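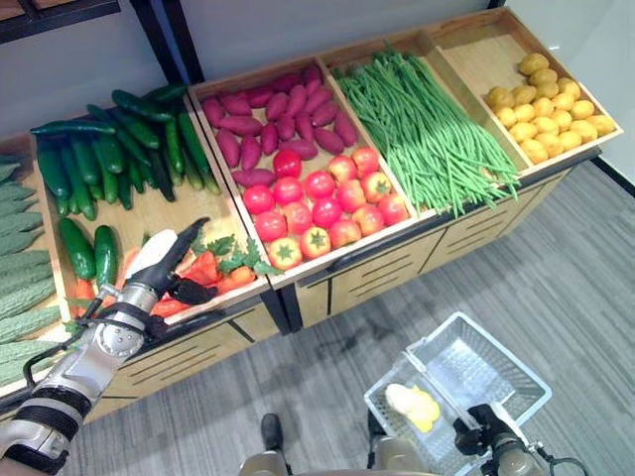 **Mobile Manipulation Laboratory – Course Handout 6**
**Unit: The Produce Order Exercise**
Instructor of record: Kirsten Cormier
Laboratory supervisor: Ojārs Krūmiņa
Revised 10 April 2022

## 1. Purpose of the unit

Students have so far worked with single objects placed on a flat table. In this unit the robot fills a short grocery order from a slanted display and places each item in a basket. The exercise brings together three subjects covered in February: choosing a grasp on an irregular object, using two arms with different duties, and recovering when a grasp fails.

The unit runs for three laboratory sessions. Teams keep the membership they had for the table exercise unless the laboratory supervisor has approved a change in writing.

## 2. The task

Each team receives an order slip with four lines. A line names one kind of produce and a quantity. The robot must pick the items from their compartments, place them in the wire basket, and bring both arms to the rest position. The order of the lines is up to the team, but it must be declared before the run starts.

One arm picks. The other keeps hold of the basket for the whole run. Teams may exchange the duties of the two arms between runs, never during one.

All produce is artificial. It doesn't bruise, but its weight and surface differ a good deal from the real thing, and a grip force taken from published work on fresh fruit should not be copied without testing. The glossy pieces slide against each other, and a pile that was stable before the first pick may shift after it.

## 3. Notes on the produce

**Carrots.** The carrots share their compartment with sprigs of parsley. A sprig lifted together with a carrot counts as an extra item. Approach from above, with the fingers well spread, and close slowly for the last part of the movement.

**Cucumbers.** Several lie across one another. Take from the top of the pile, or take any piece that is lying clear of it. Pulling from underneath is the most common cause of a spill in this exercise.

**Sweet potatoes.** These sit behind the tomatoes. The forearm has to pass over the front heap, and the planner must be told that the heap is there. Finlay Menzies will review the clearance setting in the first session.

**Tomatoes.** The fingers tend to push a round piece away before they close on it. Teams should compare an approach straight down with one tilted toward the back of the compartment, and record both.

**Green beans.** An order never asks for a single bean. The slip will say "one handful," and any amount that stays in the grip until release is accepted.

**Small potatoes.** The easiest of the set in terms of shape, but they are heaped toward the back, so check reach before adding them to a plan.

**Bitter melons.** Not used on order slips in this unit. They remain in the display and must be treated as obstacles.

## 4. Recording and software

Runs are logged with Prenent, version installed on the laboratory machines. Do not update it. The log must be running before the arms leave the rest position. File names follow the pattern used for the table exercise: team, session, run.

The archive from earlier terms holds 1082 logged runs and may be used for comparison. Of these, 205 are marked as failed grasps, and Océane Simard has sorted them by cause. Teams are strongly advised to read her notes before the second session – the same few errors appear every year.

## 5. Laboratory rules

- One student holds the stop button at all times and has no other duty.
- Hands stay out of the display while the arms are powered. Fallen produce is left on the carpet until the arms are at rest.
- Cables along the arms are checked before each run. A cable that has come loose from its band is reported and is not taped by students.
- The display is reset from the reference sheet after every run, including failed ones.
- Closing force may not be raised above the limit set by the laboratory supervisor.

## 6. Assessment

The unit is marked out of 100.

| Component | Points |
|---|---|
| Completed order, best of three runs | 34 |
| Grasp choice, with written reasons | 26 |
| Handling of at least one failed grasp | 20 |
| Log quality and file naming | 8 |
| Team report | 12 |

A run with a wrong item in the basket may still earn partial credit if the robot detected the error and the log shows it. A run in which the basket is released before the arms return to rest earns no points in the first component.

The report should be no longer than four pages. State what the team planned, what was changed between sessions, and what the logs show. Video stills are welcome, but they do not replace the grasp tables.

## 7. Preparation for the first session

Read chapter 5 of the Sawatzky notes, up to the section on contact. Bring a drawing, by hand or otherwise, showing the reach of the picking arm over each compartment and the place of the basket during the run. Gwion Hughes will hold a help hour in the Trurness Room before the session for teams that have not yet finished the table exercise.

Questions about marking should be sent to the instructor of record. Questions about equipment go to the laboratory supervisor.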